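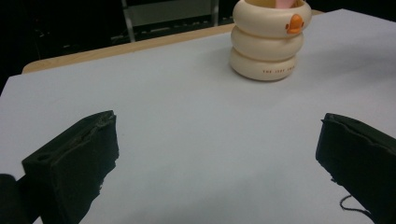
Cream-colored container with an orange beak, on a pale tabletop.

4. Placing the Trenwood desk lamp

Choose the spot before you plug the lamp in. The base must rest fully on a flat, level surface.

1. Clear a space at the back of the desk. Keep pen holders, cups and ornaments at least 300 mm from the lamp head.
2. Set the base down with the cord facing the wall.
3. Raise the arm until it clicks. At full height the lamp measures 465 mm from the desk to the top of the head.
4. Tilt the head toward your work. It turns 90 degrees and then stops.
5. Run the cord behind the desk and plug in the adapter.
6. Press the button on the base once for low light and again for full light.

Note: If you write with your right hand, put the lamp on the left. This keeps the shadow of your hand off the page.

Note: The optional Medve clamp replaces the base. See section 7.

CAUTION: Do not force the head past its stop. Do not cover the lamp with paper or cloth.

CAUTION: Unplug the adapter before you move the lamp or wipe it down. Use a dry cloth only.

Rev. January 2018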